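Informe de avance al financiador: proyecto Jimeo, segundo periodo
Preparado por el equipo técnico de Plumcombe para la Fundación Sutov
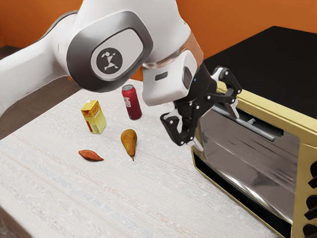
Actividades públicas / Jornada de demostración

En agosto recibimos en nuestra sede a los representantes de Sutov y a un grupo de 13 invitados de las escuelas técnicas de la zona. La visita empezó a las diez de la mañana y consistió en dos partes: una presentación corta del trabajo en simulación y, después, una sesión de preguntas.

La tarea elegida para la demostración fue la apertura de un horno de mesa. En el entorno simulado, el brazo blanco lleva una pinza negra de dos dedos y engancha con uno de ellos el asa plateada de la puerta. Sobre el mantel pusimos también un cartón de zumo, una lata roja, una pera y un batata pequeño, para que el espacio de trabajo se parezca más a una cocina normal.

Los visitantes preguntaron sobre todo por el asa. Les explicamos que la puerta con cristal refleja mucho y que esto complica la estimación de la distancia, un punto que ya habíamos indicado en el informe anterior. Para este periodo teníamos previstos 2.000 episodios simulados y los hemos completado todos. El análisis de los fallos está todavía pendiente.

Respecto al presupuesto, la jornada costó 2.000 euros, dentro de la partida de difusión. El alquiler de las pantallas lo hizo la empresa Panganiban y la factura se adjunta en el anexo.

Para el próximo periodo pedimos a la Fundación que nos confirme si desea repetir la visita con el mismo formato. Necesitamos la respuesta antes de cerrar el calendario de la sala.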